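The table came with her from Nurdale, and she talks about it the way other people talk about an old dog. "It's had paint on it, jam on it, a whole sewing machine on it," she says, pouring the tea before I've got my coat off. "And now it's where the washing-up goes, which I do think is a bit of a comedown!"

She gave up her fixed draining board 5 years ago, when the kitchen was redone, and has managed ever since with a tray that moves about as she needs it. She likes the white plastic sort with slots in the base (easy to scrub, light to lift), and she likes pale wood under it.
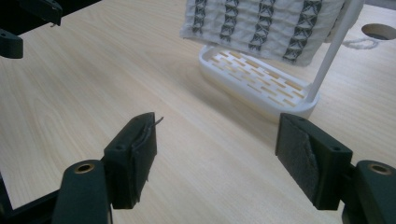 Her sister, listening from the other room, called through that wood and water were never meant to be friends, and that a folded towel under the tray would save a lot of grief. "She's been saying that since March," she tells me, quite fondly. "I do wipe it, you know. Along the grain, every evening, and then oil when I remember."

She remembered last on 30/09/2020.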